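Notes de l'intervenante — Leonie Voß
Séance de l'après-midi, 14 h 30. Durée prévue : 40 minutes, questions comprises.
Titre : « Courir long par temps chaud : ce que le protocole Jikden change pour les clubs »

Diapositive 1. Ouverture

Remercier la fédération régionale pour son invitation et saluer les responsables de section présents. Rappeler que Jörg Brinkmann, coauteur du protocole, répondra avec moi aux questions de nature médicale. Préciser d'emblée que l'exposé porte sur l'encadrement des coureurs amateurs sur des distances supérieures au semi-marathon. Les athlètes inscrits en filière de haut niveau relèvent d'un autre dispositif.

Diapositive 2. Contexte

Le protocole Jikden a été rédigé à la demande de trois clubs qui organisaient leurs sorties longues en juillet sans règle commune. Chaque entraîneur décidait seul du maintien ou de l'annulation d'une séance. Les consignes données aux coureurs différaient d'un groupe à l'autre, parfois au sein d'un même club. Lors de la course de Drillier, qui réunit chaque été 300 participants, les équipes de secours ont constaté que des coureurs du même peloton avaient reçu des recommandations contradictoires sur l'allure de départ.

Marquer une pause. Demander à la salle combien de clubs disposent aujourd'hui d'une consigne écrite.

Diapositive 3. L'acclimatation

Le protocole prévoit une période progressive de 13 jours avant toute épreuve estivale. Les premières séances sont courtes et se courent à une allure de conversation. La durée augmente ensuite, l'intensité restant stable jusqu'à la fin de la première semaine. Le fractionné n'est réintroduit qu'après cette étape, et uniquement pour les coureurs qui n'ont signalé ni maux de tête ni troubles du sommeil.

Insister sur la tenue du carnet. Chaque coureur note son poids avant et après la séance, sa sensation d'effort et l'heure de départ. L'entraîneur relit ces carnets une fois par semaine. Les clubs qui utilisent l'application Feleo peuvent exporter directement ces données ; les autres emploieront la fiche papier jointe au dossier.

Diapositive 4. L'allure

Point qui suscite habituellement des objections. Le coureur amateur prépare souvent son épreuve à partir d'un temps cible établi au printemps, et il conserve cette cible en été. Le protocole demande de la réviser. Il recommande de courir le premier tiers du parcours à l'effort perçu, montre masquée si nécessaire, puis de décider de la suite à un point fixé à l'avance avec l'entraîneur.

Citer le cas du groupe Kröger : 37 coureurs ont suivi cette consigne à Drillier l'été dernier. Tous n'ont pas été satisfaits de leur temps, et il convient de le dire. Leur encadrement a en revanche souhaité reconduire la méthode cette année.

Diapositive 5. L'équipement

Rester bref. Le protocole ne recommande aucune marque. Les textiles sont essayés à l'entraînement, sur une sortie d'au moins une heure, avant d'être portés en compétition. Les coutures intérieures, la ceinture et l'emplacement des poches méritent une vérification particulière sur les longues distances. 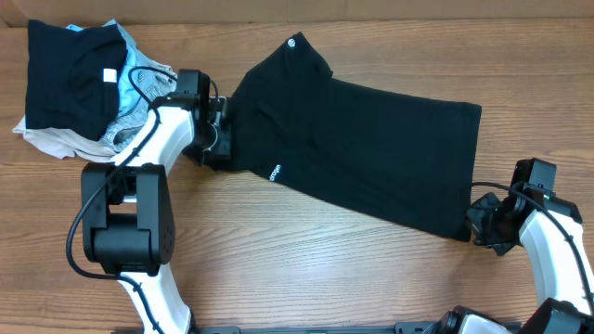
Fig. 1 — Vêtement noir posé à plat, petit logo blanc circulaire près du bord supérieur.

Rappeler également la question de la casquette et celle de la protection solaire, traitées en annexe. Ne pas développer les chaussures : le sujet fait l'objet d'une intervention distincte demain matin.

Diapositive 6. L'hydratation

Laisser la parole à Jörg Brinkmann pour cette partie. À défaut, lire le passage suivant : « Le coureur boit selon sa soif et s'abstient d'absorber de grandes quantités d'eau dans l'heure qui précède le départ. Toute consigne individuelle relève de son médecin. »

Diapositive 7. Responsabilités du club

La décision d'annuler appartient à une seule personne, désignée en début de saison — elle doit être joignable le matin de la séance. Son nom figure sur la convocation. L'annulation est communiquée par écrit, avant le déplacement des coureurs. Aucun entraîneur ne peut organiser une sortie de remplacement sous le nom du club pendant la même plage horaire.

Signaler que deux sections ont demandé un assouplissement de cette dernière règle. La discussion reste ouverte et la version actuelle s'applique jusqu'à la fin de l'été.

Diapositive 8. Calendrier et suite

Les clubs intéressés transmettent leur candidature avant la fin du mois de mai. Une formation des référents est organisée en juin, sur une demi-journée. Le bilan sera présenté à l'automne.

Questions. Si le temps manque, renvoyer à l'annexe B pour les coureurs sous traitement et à l'annexe D pour les mineurs.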